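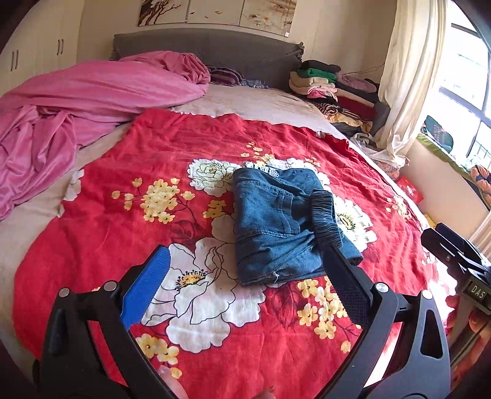 자주 묻는 질문: 의류 접기 및 포장 안내

Dilo 생활관 세탁·보관 서비스를 이용하시는 입주자 여러분께 안내드립니다. 본 페이지는 의류를 접어 보관실에 맡기실 때 자주 접수되는 문의를 정리한 것입니다. 항목에 없는 내용은 생활지원실로 문의하여 주시기 바랍니다.

1. 접수 전에 의류를 반드시 접어야 합니까?
그렇습니다. 접수 의류는 한 벌씩 접은 상태로 제출하셔야 합니다. 접히지 않은 의류는 접수대에서 반환되며, 현장에서 직접 접어 다시 제출하실 수 있습니다.

2. 어떤 모양으로 접어야 합니까?
직사각형에 가까운 모양이면 충분합니다. 상단 사진의 청지 의류와 같이 한쪽 면이 곧게 떨어지도록 접으시면 선반에 나란히 세워 보관할 수 있습니다. 아래쪽에 다소 주름이 남는 것은 접수에 영향을 주지 않습니다.

3. 고무 밴드가 있는 옷은 어떻게 접습니까?
주름 잡힌 고무 밴드는 당겨서 펴지 마시고 자연스럽게 오므라든 상태로 두십시오. 밴드를 억지로 평평하게 누르면 접은 모양이 쉽게 풀립니다. 밴드 부분을 먼저 자리 잡은 다음 나머지 천을 그 폭에 맞추어 접으시기 바랍니다.

4. 주머니가 달린 옷은 어느 면이 위로 와야 합니까?
덧댄 주머니가 있는 경우 주머니가 위에서 보이도록 접어 주십시오. 제출 전 주머니 안의 소지품을 모두 꺼내셔야 하며, 주머니 속 물품의 분실에 대해서는 생활관이 책임지지 않습니다.

5. 실밥이나 보풀은 제거하여야 합니까?
옷 위에 놓인 실오라기는 손이나 접착 롤러로 제거하여 주십시오. 봉제선에서 나온 실은 잡아당기지 마시고 가위로 짧게 자르시기 바랍니다. 봉제선이 풀린 의류는 수선 접수 대상이며, 수선 담당자는 Viktória Hajdu입니다.

6. 접는 작업은 어디에서 하는 것이 좋습니까?
침대나 넓은 탁자처럼 평평한 곳을 권장합니다. 침대 위에서 접으실 경우 시트 위에 깨끗한 천을 한 장 깔아 두십시오. 무늬가 있는 천을 사용하셔도 무방하나, 색이 진한 새 천은 물이 빠질 수 있으므로 먼저 단독으로 세탁하여야 합니다.

7. 레이스가 달린 의류나 침구도 함께 맡길 수 있습니까?
가능합니다. 다만 레이스 장식은 지퍼나 금속 단추에 걸리기 쉬우므로 청지 의류와 겹치지 않게 별도의 망에 넣어 제출하여 주십시오. 보관용 망은 접수대에서 한 장당 300원에 구입하실 수 있습니다.

8. 한 번에 맡길 수 있는 수량은 얼마입니까?
1인당 13벌까지 접수합니다. 초과분은 다음 접수 기간에 제출하셔야 합니다. 보관실 선반은 모두 96칸이며, 한 사람에게 한 칸씩 배정됩니다.

9. 보관 상자의 규격이 정해져 있습니까?
Rikdale 규격 상자를 사용합니다. 상자의 폭은 600mm이며, 개인 상자는 이 폭을 넘을 수 없습니다. 뚜껑이 닫히지 않을 정도로 옷을 채운 상자는 접수하지 않습니다.

10. 청지 의류에서 물이 빠져 다른 옷이 물든 경우 보상이 됩니까?
입주자가 같은 상자에 넣어 제출한 의류 사이의 이염은 보상 대상이 아닙니다. 진한 청지 의류는 밝은색 옷과 분리하여 포장하시기 바랍니다. 보관 중 생활관의 과실로 발생한 손상은 수령 당일 접수대에 신고하시면 확인 절차를 거쳐 처리합니다.

11. 보관한 의류는 언제 찾을 수 있습니까?
평상시에는 오전 9시부터 오후 6시까지 수령이 가능합니다. 12월에는 보관실 정비로 인하여 오후 3시에 수령을 마감합니다. 대리 수령 시에는 본인의 접수증과 대리인의 신분증을 함께 제시하여야 합니다.

문의: Dilo 생활관 생활지원실, 보관 담당 Damián Barrera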